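Retamal Neighborhood Library
Minutes of the Regular Board Meeting
June

Present: Halvard Amundsen (chair), the branch manager, the building and grounds member, the programs member, the recording secretary. One seat is vacant.
Absent: the school liaison, with notice.
Public: four residents.

Call to order
The chair called the meeting to order at 6:35 p.m. in the reading room. The agenda was approved with one change. The item on the book drop was moved up so that a resident who had asked to speak on it could leave early.

Minutes of the last meeting
Approved with a correction. The paint for the children's corner was ordered from Stutik, and the draft had it coming from Femer. Femer supplied the shelving.

Public comment
A resident of Plemar Street said the outdoor book drop has been jamming when picture books are put in flat. She has found items left on the ground next to it twice, one of them rained on. The manager said the flap spring is worn and the part has been on order since spring. Until it arrives, staff will empty the drop at noon as well as at closing. The resident asked that no fee be charged to whoever had the wet book. The manager agreed.

A second resident asked if the library would open earlier in summer. Taken up under hours, below.

Manager's report
The summer reading sign-up stands at 111 children, with two weeks left before it closes. Last year's final number was lower, but the manager did not have the figure with her and will send it out with the next packet. The teen list has 16 names. She would like more and has asked the middle school to put a notice in its last newsletter.

The large print section was weeded in the spring. Of the books pulled, 58 were in good enough shape to go to the senior center, which has a shelf ready for them. The rest will go to the sale.

Interlibrary loan is slow. The courier has dropped one of its two weekly stops without much warning. The manager has written to the regional office and has had no answer yet.

Public computers
Two of the computers at the back table are slow to start and one shuts off by itself. The manager would like to repair what can be repaired before asking for new ones. The building and grounds member said the same outlet strip serves that whole table and should be looked at first – it was there when he joined the board. He will replace it before the next meeting.

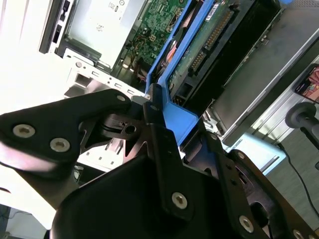 There was some discussion about the time limit on computer use. The posted limit is one hour, and staff extend it when no one is waiting. The programs member thought the sign should say so, as people have been leaving in the middle of job applications. The manager will reword the sign. No vote was needed.

Hours
The manager presented two options for July and August. The first keeps the present hours. The second opens at 9 a.m. and closes an hour earlier in the evening. The door log shows few visitors after 7 p.m. in summer, but the evening book group meets until 8 and would have to move.

The programs member had spoken with the book group. They are willing to meet at 5:30 for the two months, though two of their members work until 6 and would miss the start. The resident who raised the question said that parents with small children would use the morning hour.

Motion to adopt the second option for July and August only, with the book group allowed to stay past closing if a staff member is in the building. Seconded. Carried, three in favor, one opposed, the chair not voting.

Roof and gutters
The gutter over the side entrance has pulled away from the wall again. One quote has come in and a second is expected. The building and grounds member recommended waiting for the second, as the first did not include hauling away the old gutter. The side entrance stays in use. He has put a cone under the low end.

The stain on the ceiling near the periodicals has not grown since it was marked in pencil in April.

Book sale
The sale will be held on the lawn, with the reading room as the rain location. There are about 500 books in the basement now and more come in each week. Prices stay as they were last year. Encyclopedias and textbooks will not be accepted, and the sign at the desk will be made larger.

Tables are to be borrowed from the church. The chair will call about them. He also asked that the boxes be kept away from the furnace – several had been stacked against it when he went down before the meeting.

Other business
The vacant seat has been posted for a month with one letter of interest received. The chair will invite the writer to the next meeting.

The secretary asked that reports be sent to her before the packet goes out and not handed over at the table.

Adjourned at 8:10 p.m.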